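Wed 4 July
Posted by the minutes secretary

Filed under: Club News / Social Media & Web

I'm typing these up with a cup of tea, so forgive the rambling. We had 38 of us in the room, a good turnout for a summer meeting, and we started late as usual.

First up was the Buvia page. I said I'd like us to stop using the "nudge" button on members who haven't replied to an event, as I got three in one evening and nearly left my own club! Some people like it and say it's the only thing that makes them look. We agreed on one nudge per event, sent by whoever set the event up, and none after nine at night.

Then the Samosis group, which has gone past 3000 followers - lovely, but most of them have never been to anything. Requests to join the private chat will now wait until one of the 2 moderators has had a look. I offered to write the welcome message and I've already regretted it.
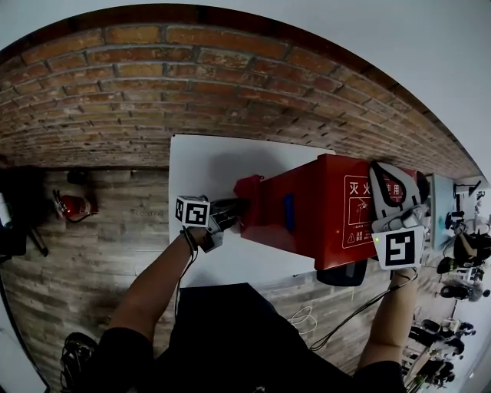 Red cabinet on the table, by the brick wall.

Photo albums took up far too much time. The old ones are on Fileo and you can't tag anybody there, so half of us want to move the lot over to Furtado. I was in the other half (I've only just learnt where everything is). The vote was 35 for moving, the rest against or not bothered, so move we shall. Please ask before tagging children, and if somebody wants a tag taken off, take it off and don't argue in the comments.

We ran out of time for birthday posts, so that's held over to October along with the new cover picture. Bring ideas for both.

Comments

mollyb_62: Is the nudge limit starting now or after the next walk? I've got one set up already.

Tenpenny: Could the old Fileo links stay up for a bit please, I've sent them to my sister.

quietcorner: Glad about the nine o'clock rule, my phone sits by the bed.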